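Wednesday, December

Up at 5:40 because the pump was running. Nobody had a faucet open. It ran for a few seconds, stopped, and started again before I had my boots on. Short cycling, same as last winter, only worse. I shut the breaker off and had coffee first, made from the kettle I had filled last night.

Conditions for the record: clear, ground frozen hard, no wind. Frost on the inside of the basement window on the north wall. Pipes there were cold to the touch but not frozen. The heat tape was on and its light was lit.

The system is as it was in the fall. Drilled well, 273 feet per the driller's log, submersible pump, poly line to the house below frost, check valve at the pump and a second one at the tank tee which I have never liked. Steel pressure tank with a rubber bladder, standing on blocks. The pressure switch is the Tran unit that came with the house. Gauge on the tee, drain valve below it, sediment filter after that, then the meter I put in myself.

Began with the gauge because it is the cheapest part. Opened the drain with the breaker off and watched the needle. It fell most of the way and then hung, and did not go to zero until I rapped the case with a screwdriver handle. So the gauge has been lying to me, and any reading in this book since about Thanksgiving should be treated as doubtful. I have gone back and put a pencil mark next to those.

With the tank drained I put the tire gauge on the air valve. Very low. No water came out when I pressed the pin, so the bladder is probably sound and the tank has just lost its charge. Rocked the tank on its blocks and it moved easily and felt light, which agrees. The valve cap was missing. The core hissed a little when I wet it with soapy water. Tightened it with the small tool and the bubbles stopped.

The rule is that the air charge goes 2 psi under the cut-in pressure, measured with the tank empty of water. I know the rule. I had the old figure written on masking tape on the side of the tank and the ink had run, so I had to go by the label inside the switch cover. Pumped it up with the bicycle pump. This took a long time and I would not do it that way again. The compressor is still in the shed behind the wood, and the shed door is iced shut at the bottom.

Drove to Winatville for a gauge. The road along Neneck was sanded as far as the bridge and not after it. The hardware store had only the plastic-faced kind with the connection on the back, so I went on to the plumbing counter at the other end of town and got a proper one with a bottom connection and a brass case. Also bought a valve core, a cap, tape, and a replacement set of contacts for the switch, which they had to look up in a paper catalog. Lunch in the truck.

Home by 1:15. Fitted the gauge first. The old one came out with a lot of scale behind it and the port in the tee was almost closed. Cleaned it with a bent wire and then a drill bit turned by hand. The nipple up to the pressure switch was in the same condition - packed nearly solid - and I suspect this is as much of the cause as the low air. If the switch sees pressure late it will behave oddly no matter what the tank is doing. Replaced the nipple with one from the coffee can.

The contacts in the switch were pitted and black. Filed nothing, changed them. One of the screws had been cross-threaded by somebody and I took my time over it. Cover back on, wires checked for heat damage, none found.

Breaker on. The pump started at once and the pressure rose smoothly to cut-off and held. Ran the laundry sink slowly into a bucket and waited. A long draw before it cut in, then a steady run to refill, then quiet. Repeated it with the tub faucet fully open. Same result. Closed everything and watched the new gauge for the length of a radio program and the needle did not move, so the check valves are holding and I have no reason to think there is a leak in the buried line.

Meter: 378 gallons since the last reading, which was Sunday evening. High for us. The toilet in the back bathroom has been hissing and that would account for some of it. I have put dye in the tank and will look in the morning.

Remaining:
The second check valve should come out. Everything I have read says one at the pump is enough, and two can give a bang in the pipe on start. I heard a bang today on the first start but not on the later ones.
Heat tape is old. Inspect when it is warmer.
Write the air charge on the tank again, this time with paint marker.
Ask in Bundotdale about a water test. The bottle from the lab is good until the date on the cap, which I have not checked.

Supper late. Hands still smell of pipe dope after 3 washings. The pump came on once while I was writing this, ran a normal time, and stopped. Snow expected overnight, so I have brought in extra wood and left the basement light on by the stairs.

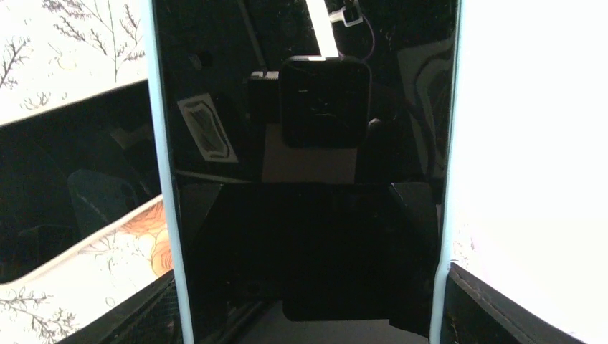 Glossy black panel, light blue along both long sides.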